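Chapter 13
Soft Things: Running a Demonstration Project 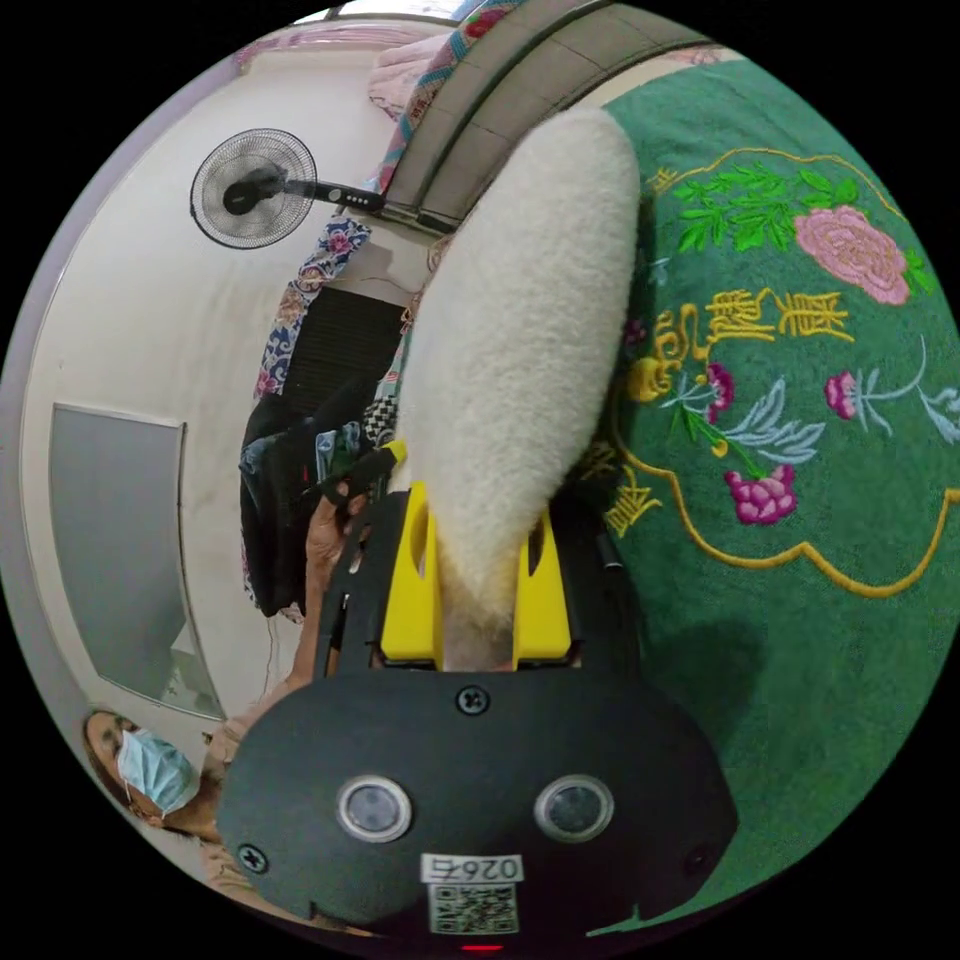
Figure 13.1 A hand-held gripper with yellow fingers on either side of a long, fluffy white object. Note the embroidered cloth at right.

Up to now your robot has lived in a world of blocks. Blocks are excellent company. A block put down at the end of Chapter 12 will be the same block, with the same corners, at the start of Chapter 13, and if your gripper misses it by the width of a finger, it will sit there and let you try again.

We're done with blocks.

In this chapter your team will choose a household task that involves something soft, record people doing it with a hand-held gripper, turn the recordings into a set of training examples, and find out how much of what you recorded was any use. The last part is where most of the grade is, and where most of the groaning is too.

What you should be able to do by the end of the chapter

Write a task description that two people on your team would carry out the same way.
Plan a recording session and keep a log of it.
Sort recordings into keep, fix and discard, and defend the sorting to another team.
Explain why a background matters even when the robot never touches it.
Estimate how many demonstrations your task needs, and then revise the estimate upward without losing your temper.

Before you start, you'll want the calibration exercise from Chapter 9 and the section on time stamps in Chapter 11. If you skipped the section on time stamps, we know. Go back and read it.

13.1 The Navura Club and the Scarf

The Navura Club began as four students, a secondhand Tametti arm, and permission to use a room with one working outlet. Their plan for the spring was to enter the household event at Protunen, a regional student competition in which each team's arm has to put away a set of ordinary objects in somebody's idea of a bedroom. The objects are handed out in a bag on the morning of the event. Past bags had held a mug, a hairbrush, a paperback and a rolled pair of socks.

The club practiced with the mug for six weeks. They became very good at the mug. Wayne Birkett, who was in charge of the arm that year, wrote in the log for one Wednesday: "Mug 20 for 20. Could do this asleep. Neville was asleep."

Then they opened the bag at Protunen and it contained a scarf.

The arm approached the scarf the way it had learned to approach everything, with the fingers open to the width of a mug handle, and closed on a fold of cloth, and lifted. One end came up. The rest stayed where it was. The arm, which had no opinion on how long a scarf might be, moved to the drawer and let go. The club's score sheet for the item has a zero on it, and next to the zero the judge has written "nice approach."

The following September they started over with soft objects, and this chapter borrows heavily from what they did next, including the parts they asked us to leave out.

13.2 Why Soft Things Are Hard

Pick up a block and you know where all of it is. Its position can be written down as six numbers, three for where and three for which way it's turned, and those six numbers will be true until something bumps it.

Now pick up a sock. How many numbers do you need? You could mark the toe, the heel and the cuff, but the cloth between them can be bunched, twisted or folded under, and each arrangement behaves differently when you pull. Push a block and it slides. Push a sock and it might slide, or crumple, or roll over and show you its other side, which looks almost the same.

Fluffy things add their own trouble. A plush surface has no clear edge. A camera reports a boundary somewhere in the fuzz, and the place where the fingers begin to feel any resistance is somewhere further in. Close to the visible edge and you have a pinch of fluff. Close all the way in and you may have flattened the object into a shape none of your other recordings contain.

People deal with all of this without thinking. Ask a friend how they pick up a towel and they'll say "I just pick it up," and then do it four different ways in a row. That's the reason this chapter uses demonstrations. We can't easily write the rule down, but we can record somebody following it.

Key terms

Demonstration: one complete recording of a person doing the task, from the starting position to the finish.
Hand-held gripper: a gripper carried and worked by a person, so that the fingers meet the object the way the robot's fingers will.
Deformable object: an object whose shape changes when you handle it. Cloth, rope, dough, most laundry.
Coverage: how well your set of demonstrations represents the situations the robot will meet.
Discard: a recording you decide not to use. Also what your teammates will want to do to this chapter around the third session.

13.3 Choosing a Task

A good task for this project is short, soft and boring. Short means under half a minute. Soft we've discussed. Boring means that you can do it many times in an afternoon and still care slightly about the last one.

Write the task down in one sentence with a clear start and a clear finish. Here are three that came in from teams last year, exactly as submitted.

"Tidy the bed."
"Move the plush toy from the blanket to the basket, any way up."
"Handle the sweater in a natural and intuitive manner."

Only the second can be recorded. The first might take ten seconds or a whole weekend, depending on the bed. The third describes a perfume advertisement. When you've written yours, hand it to a member of another team, say nothing, and watch what they do. If they ask a question, the answer belongs in the sentence.

Resist the urge to pick something impressive. One team wanted to fold a fitted sheet. Their teacher can't fold a fitted sheet. We can't either, and we've written a textbook.

13.4 Backgrounds

Look again at Figure 13.1 and at what surrounds the object. There's a green cloth with a big pink peony on it, smaller flowers, a row of golden-yellow characters and a scalloped border. There's another patterned fabric hanging near the top. A person has no trouble telling the fluffy white thing from the flowers. A network trained only on white objects on a bare gray bench may need some persuading.

The Navura Club's first sessions were recorded on exactly that kind of bench. Neville Pearce had wiped it down beforehand and taped over the scratches, and he was proud of it. The recordings were beautiful. The trained arm worked well on the bench, fairly well on a table the same color as the bench, and on a striped bedspread it reached, with real confidence, for a stripe.

So record on real surfaces: quilts, rugs, tablecloths, a couch with a throw on it. Change the surface between sessions and write down which one you used. You don't need to shop for anything. Ask at home what patterned cloth can be borrowed, and bring it back in the state you got it.

13.5 How Many?

Every team asks this on the first day, so let's get it over with.

The Navura Club estimated 175 demonstrations. The number was reached by dividing the time they had by the time they thought each one would take, a method with no connection to what the robot needed. They finished the 175, trained on them, and got an arm that could pick up a plush toy if the toy was lying the way it had usually been lying.

By the end of the school year they'd recorded 3307. After sorting, they kept 2840.

The missing recordings are worth a moment, and Exercise 3 will ask you for more than a moment. Some had no clear ending because the person had started talking. Some began with the object already between the fingers. One entire evening was lost to a clock that disagreed with the other clock (Chapter 11, as we may have mentioned). A few were fine in every way except that they showed the wrong task, performed very neatly.

Your own project won't be this large. Plan on a number you can reach by the due date, keep a quarter of your time for sorting, and report honestly what you ended up with. A team that records fewer and can account for every discard will be graded above a team with a mountain and no log.

13.6 The Session Log

One person records, one person resets the object, and one person writes. Trade jobs when the recorder's hand gets tired, and write down that you traded. Different people reach differently, and you want that variety in the set, with names attached.

For each demonstration, log the number, the person, the surface, how the object was lying at the start, and whether anything odd happened. "Odd" is a generous category. Birkett's logs from the second year include "dropped it, carried on," "phone rang, looked at phone," and, for an unbroken run of nine, "Neville humming." The first was a useful recording, as it turned out to hold the only clean recovery from a drop in the whole month. The humming had no measurable effect.

Warm-up exercises

1. Put a scarf or a towel on a table. Pick it up ten times with a thumb and one finger only. After each pick, sketch where you pinched it. How many places did you use?

2. Rewrite "Tidy the bed" as a task that can be demonstrated in under half a minute. Trade with a neighbor and follow theirs to the letter.

3. Using the figures in Section 13.5, find the number of recordings the Navura Club discarded and the fraction of the total it represents. If your team records at the same quality, how many demonstrations must you make to keep 175?

4. Uçar, the team that won the household event in the year of the scarf, trained on a single blanket and did well. Suggest two reasons this might have worked for them, and one change to the event rules that would have spoiled it.

5. Find the softest object in your classroom. Describe its position to a partner who can't see it. Stop when your partner can draw it or when the bell rings.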